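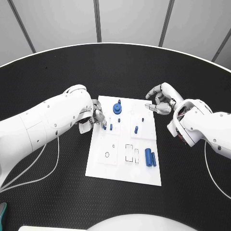
Retaping a hockey stick blade is one of those little jobs I've come to love, and I want to walk you through it slowly, the way Chukwuemeka Adebisi once did for me when I joined our beer league team, the Trulldale Obi, knowing next to nothing. Pick a spot with good light and plenty of elbow room. A big round table with a black textured top and a white board laid in the middle is a lovely setup, and any steady surface that size will do (I've used the tailgate of my car more often than I'd like to admit!).

Peel off all the old tape first, and be patient with it. If there's gummy stuff left behind, rub it with a dry rag until the blade feels smooth under your thumb. Let the stick come up to room temperature too – tape goes on so much nicer that way.

Now start at the heel, with the roll on the backhand side, and wrap toward the toe. Pull the tape snug but don't stretch it thin. Each turn should cover half of the one before it, and you'll want the edges to run straight up and down the blade. If you get a wrinkle, back up a turn and lay it again. I still do this nearly every time.

When you reach the toe, you can stop just short or go all the way over and trim the extra with scissors. I like mine covered, and Chukwuemeka leaves his bare, and we've been arguing happily about it since July.

Last comes the wax. Rub it along both faces and the bottom edge, then press everything down with your palm – 60 seconds of good firm rubbing is plenty. Give the toe an extra pass if you play on rough ice.

Last updated: 2023-11-29

191 shares
4 comments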